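# Noodle Packet Sorting -- Frequently Asked Questions

Applies to the dry goods room at Lanomside. Questions that are not covered below go to Zaid Jaber, Wednesday mornings.

## Scope

**Which products does this page cover?**

Single-serving instant noodles in flexible plastic wrappers. Cup noodles, bowl noodles and multipacks still in their outer wrap are handled under the Rastgate procedure and should not be opened here.

**How many varieties are stocked?**

The current list has 26 lines. It is reviewed in October. Discontinued lines stay on the list until the last packet has left the shelf.

**Do I need to know the list by heart?**

No. The list is taped inside the door of the Hamdan cabinet. Check it for any packet you don't recognize.

## Sorting

**Are packets sorted by brand or by flavor?**

By flavor group first, then by date. Brand is ignored. Two brands of chicken noodles go in the same bin.

**Can I sort by wrapper color?**

Only as a first pass. Orange and red wrappers are used by several makers for unrelated flavors, and blue borders are no more reliable. Read the flavor name before the packet goes into a bin.

**What if the flavor name is not in English?**

Look for the importer's sticker, normally on the back. If there is no sticker, match the product code against the list. Unmatched packets go on the gray shelf.

**Which date counts?**

The best-by date printed on the wrapper. Ignore the date on the shipping carton. Packets with less than 50 days remaining go to the front of the bin -- packets past the date are removed and logged.

## Bins

**Why clear bins?**

Contents and fill level can be checked without lifting anything down. Opaque tubs were used until last year and were regularly mislabeled.

**Do all the bins have to be the same size?**

No. Widths vary, and a narrow bin is adequate for a slow line. Use the widest bins for the lines that move fastest.

**How should packets be placed?**

On edge, printed face forward, seam at the bottom. Do not press them down to make room. Compressed packets break at the corners and the noodles end up as crumbs.

**How much of the tabletop can I use?**

All of it. Spread the packets out so that each one can be read, and keep the bins in a row along the far edge. 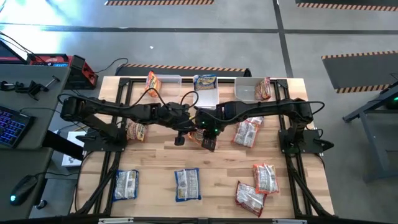

Leave a gap between packets where possible. Overlapping packets are the usual cause of a missed date, particularly the smaller ones, which slide under their neighbors.

**A packet doesn't fit in its bin. Can it lie across the top?**

Temporarily, during sorting. Before the bin goes back on the shelf, every packet must sit below the rim or the lid will not close.

## Damage and records

**Is a crinkled wrapper a reason to reject?**

No. Reject for open seams, punctures or loose seasoning. Creases alone are acceptable.

**What is the shelf limit?**

171 packets on the Skoltholm shelving, 100 in the cabinet. Anything above that stays in its carton.

**Where do I record the totals?**

On the sheet clipped to the cabinet -- one line per flavor group, initialed.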